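Small blocks, big table: a chat with Lorraine Ngata

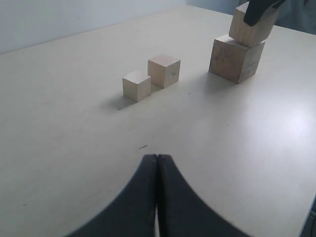
I'd been told Lorraine Ngata could talk about wooden blocks for an entire afternoon, so I brought biscuits. She started on toys at Treloar, sanding other people's designs, and now cuts her own sets under the name Grindel. The plain cubes are what I'd come for, with no paint and no letters, just pale wood with a little grain showing, and one of the bigger ones still has a pencil cross on its side. "Oh, I mark everything," she said, laughing. "Cubes, tables, the backs of envelopes. There's a little x on the tabletop too, look, just by the small one. Pencil's lovely stuff, it rubs off and you start again."

I asked why she keeps them so bare. My own nephew's blocks are every colour going and he seems happy enough!

"He would be, they're fun," she said. "I just like what children do with plain ones. My grandson Flynn had a cube that was a loaf of bread for months. Then it was a bus. If I'd painted a bus on it he'd have had no bread, would he?"

Her first batch was 200 cubes and she gave most of them away. These days a full nursery set has 350 pieces and takes her the best part of a month, mainly because of the edges - she rounds every one by hand and won't be hurried. "I had a machine for it once. Sold it to Darcy Merrick down the road and he loves it. I missed the sanding."

Sizes matter more than I'd realised. Lorraine likes a small cube next to one that's only a touch larger, so that a child has to look properly before stacking. "Big on the bottom, everyone says. But let them try it the other way round. It might stay up!"

We'd got through two pots of tea by then (and the biscuits). I asked what's next and she pulled a face. "Arches. I've promised a school arches by September and I've not cut one I like yet. Do you want to see the bad ones?"

I did, so off we went to find the box.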